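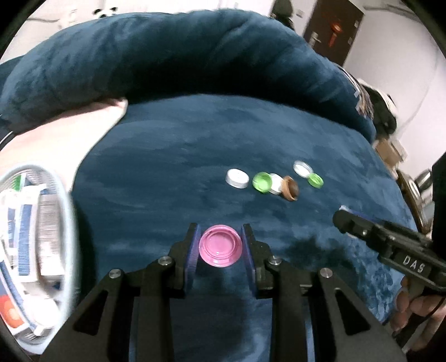 We got to the Hellden open day just as the gates were opening, and there was already a queue for the tea urn. I'd been meaning to go for years. Hellden is an old textile mill by the canal, long since split up into small workshops, and once a year all the makers throw their doors open and let you wander through.

Entry was £2, which went on a paper map that I folded the wrong way straight off and never got flat again. There are 14 workshops over three floors and I made it round all but one (the letterpress room had a line down the stairs, next time!).

I started on the ground floor with Fonduslow, who dye wool in enormous steel pans. The smell is extraordinary, a bit like wet hedges and vinegar. They were doing a madder bath and pulled out a skein every few minutes to show how the colour was building, from a weak peach to a proper brick red. I could have stood there all morning. I did buy a skein, and I can't even knit.

Next door is Tlapale, a tiny weaving studio with a loom that takes up most of the floor. Visitors could have a go at throwing the shuttle. Mine went straight out of the far side and under a radiator, to great applause from two small boys. The weaver was very kind about it and let me try again — much better, four whole rows.

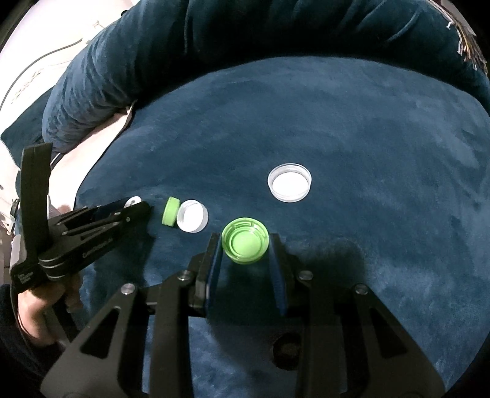

Upstairs is all upholstery and furniture, and this was the surprise of the day for me. Landier have the big room at the end with the north windows, and they gave a talk on how a seat is built up, layer by layer, from webbing and hessian to horsehair and wadding, with the top cloth going on last of all. An armchair done the old way takes them 55 hours. I had no idea! They also explained why velvet has to be cut with the pile all running the same way, and passed round two scraps so we could feel the difference with our eyes shut.

The talk was meant to last 30 minutes and ran well over, with people asking about their grandparents' sofas. Landier run a beginners' footstool course every August and I've put my name on the list.

Lunch was leek soup and a cheese scone in the old boiler house. Go early, as the scones had sold out by one. The car park is small and very muddy, but it's an easy walk from the station along the towpath, and the lift to the upper floors was working all day.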